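My grandmother's sister kept one apron for company and one for work, and if you came through the back door and saw her in the work one you knew to wash your hands and stay quiet. I thought about her all through April, when I finally sat down to learn how to sew something that wasn't a straight line.

I should say that I have started and quit sewing more times than I'd like to admit. There was the pillowcase in college, the curtains in the Umilov Street apartment (one of them came out a good bit longer than the other and I just put a chair in front of it), and a bag I was so proud of until the strap let go in the grocery store parking lot with 8 cans of tomatoes inside. After that I put the machine in the closet and told everyone I was more of a cook.

What got me going again was my friend Oi-ling Ng, who makes all her own summer clothes and is the most patient person I know. She came for supper, saw my sad store-bought apron with the scorch mark, and asked why in the world I didn't make one. I had about six excuses. She drank her tea and waited for me to run out.

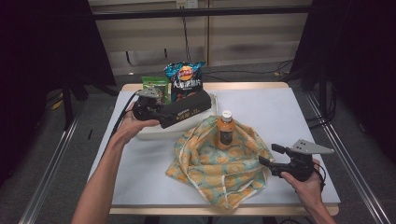

A white table with some room on it, which is half the battle.

So the first thing I learned, and I wish I'd known it back in the pillowcase days, is that you have to wash the cloth before you cut it. I never did! I was always in such a hurry to get to the scissors. Cotton will shrink on you, and if it shrinks after you've sewn it, your nice neat hem pulls up like a window shade. Now I wash it, dry it, and iron it while it's still a touch damp, with the radio going, and I've come to like that part almost the best.

The second thing is pins. I was stingy with pins. Oi-ling used 60 on one waistband, and when I laughed she handed me the seam ripper and said I was welcome to do it my way.

I bought my fabric at Pleritz, the little shop past the bank where the remnants are in bins by the door. You have to dig, and you have to go early, and you have to be firm with yourself. I was not firm with myself. I went in for one yard of something plain and came home with stripes, a blue check, and a brown corduroy I can't explain even now.

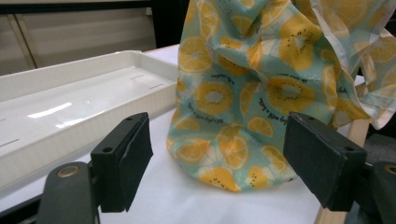

Citrus and kiwi slices. You can't be in a bad mood around a print like that.

The apron took me three evenings. The pocket is a little crooked and I had to take the neck strap off twice, once for being too long and once for being sewn on inside out, but I wore it to make a pot of soup on Sunday-dinner scale for my cousins and it held up fine. My aunt turned over the hem to look at the back, the way she does, and didn't say a word, and coming from her I'll take it.

Next I want to try one with a bib that crosses behind, like the one in the old photograph of Great-Aunt. I've drawn it out on newspaper, and if it comes out all right I'll put the measurements up for anybody who wants them.

Posted 01/01/2002

3 comments

Szu-yu Chou
I wash mine twice if it's dark red. Ask me about my white towels sometime. Please do put up the cross-back pattern!

marge_in_busano
My mother had a work apron and a company apron too. I still have the company one and can't bring myself to cook in it.

Oi-ling Ng
You forgot to tell them you sewed the pocket shut.

Shared 103 times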